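Search this site Go

# Druvaseo: which way do snails turn?

Data card, version 7. Last updated December 12, 2025 by Misaki Nomura.

Druvaseo is a set of 1,622 timed turning trials with garden snails, and I am so pleased to be able to share it at last. Each trial is one snail, one T-shaped path and one choice, left or right. If you've ever watched a snail reach the end of a wall and stop to think (it does look like thinking!), you'll understand how this got started.

## What's in it

There are 389 snails in the set, all adults of the common garden kind, collected by hand on damp evenings. Every snail has its own number, painted on the shell in a dot code, so you can follow one animal through all of its trials. Most did four or more. A few did just one and then sealed themselves up for a long rest, and I've left those in because somebody may want them.

The main table is `trials.csv`, with one row per trial:

- `snail_id`: the number on the shell
- `path`: which of the two path layouts was used, Sovon or Dotura
- `turn`: L, R or N (no choice before time was called)
- `seconds`: time from the start line to the turn
- `damp`: how wet the path was, on our own scale
- `shell_mm`: shell width, measured once per snail
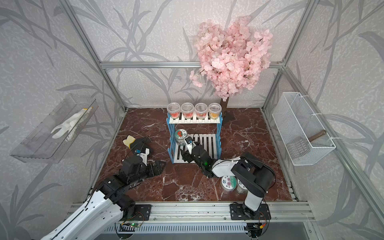
The two layouts have the same width and the same length of run-up. Sovon has a square corner, while Dotura has a gentle curve before the split, and the snails take the two quite differently. Please don't pool them without checking first. I did that in an early version and spent a whole week being excited about a result that was only the curve.

## Getting started

1. Unpack the archive and keep the folders as they are. The tracks are looked up by path.
2. Read `notes.txt` before anything else. It lists every trial where the snail fell off, turned back or met another snail's trail.
3. Load `trials.csv` and drop the N rows if you only want real choices.

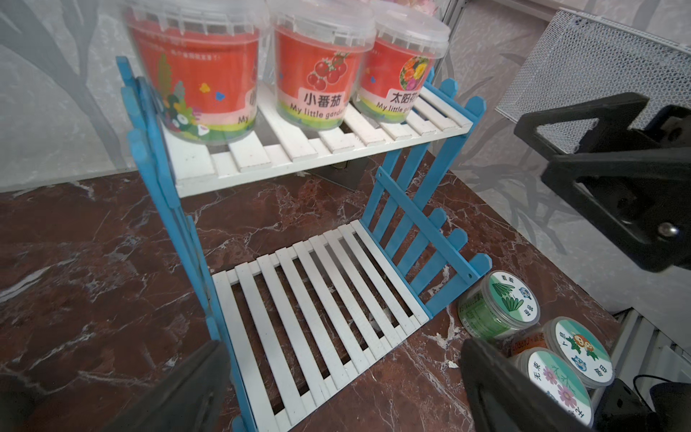
4. Join to `tracks/` on `trial_id` if you want the whole route. Positions are in millimetres from the start line.

## Slime trails

This is my favourite part. For 105 of the trials we left the last snail's trail in place on purpose, and these are marked `trail = 1`. In all the others the path was wiped down with rainwater and a clean cloth. Snails are keen followers, so the marked trials need treating as their own group. There's loads still to do with them, and I'd love to see somebody try the track shapes as well as the final turn.
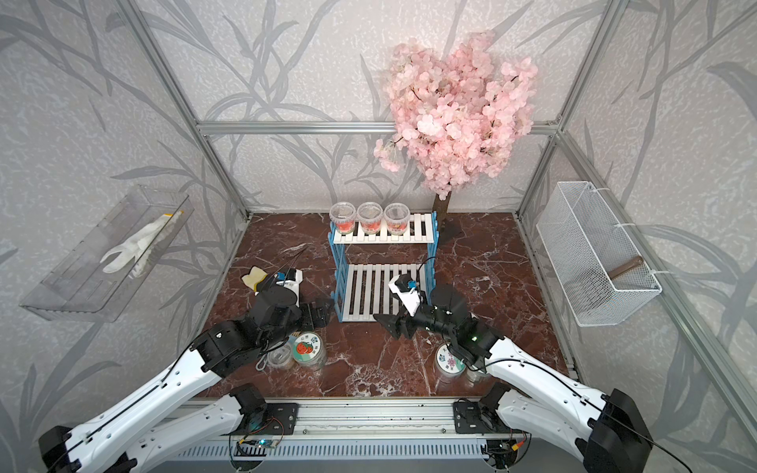
Timing in the marked trials starts when the front of the foot crosses the line, the same as everywhere else. The Engelhardt correction for body length is in `extras/`, but it has not been applied to the `seconds` column.

## Known problems

- `damp` was judged by eye, and the early scores run a bit high.
- Shell width is missing for some of the smallest animals.
- All the snails came from gardens in one town, so please be careful about saying "snails" when you mean "these snails".

## Using and citing

Free to use for any purpose, teaching very much included. Please cite as: Nomura, M., Druvaseo, version 7. If you find a mistake, open an issue with the `trial_id` and I'll check it against the paper sheets, all of which I still have.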